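Holst laundry cooperative to change wash labelling from May

Jan 31, 2024

The Holst textile care cooperative will move its member laundries to a single system of wash labels from May, replacing the separate codes used until now in Plevska and Tultitz. The change covers table linen, workwear and cleaning cloths. Bed linen stays on the existing labels for another year.

Under the present arrangement, each laundry marks incoming batches with its own code for fibre, colour and wash temperature. Items that pass from one site to another have to be relabelled on arrival. The cooperative's internal review listed 81 codes in use across its sites, many of them duplicates with different names.

"A blue cotton cloth washed at 60 degrees has one code in Plevska and another in Tultitz, and the driers at each site are set by the code," said Mercy Temba, who led the review. "When the wrong one is read, the load is either over-dried or goes back in."

The new label has three fields: fibre group, colour group and maximum temperature. A fourth field, for finishing treatments such as starch, was tested last year and dropped after operators reported that it was rarely filled in. Labels will be heat-sealed to the hem. Sewn labels already in place remain valid until the item is withdrawn.

Zomorura, which supplies the label printers, will convert the machines at both sites before the changeover. The first print run is 2000 labels, intended for workwear. Mikkel Thoroddsen, operations manager at Tultitz, said the site would run old and new labels side by side for the first 2 weeks.

Customers need take no action for items already in circulation. Those who supply their own cloths are asked to send them sorted by colour group, with blue and green kept apart from white. Mixed bags will be accepted but may take an extra day to return.

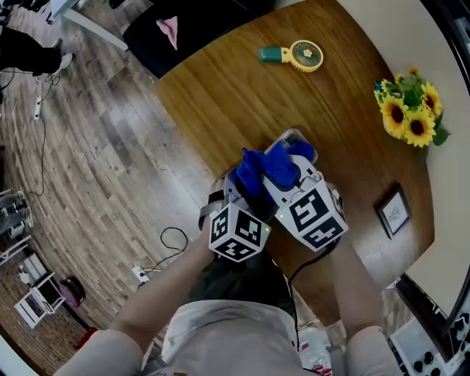

Charges and contact

Prices per kilogram are unchanged. A relabelling charge will apply only to items received without any label, and will be shown as a separate line on the invoice. Questions about existing contracts should go to Malou Lund at the Holst office. A printed chart of the new codes can be collected from either site.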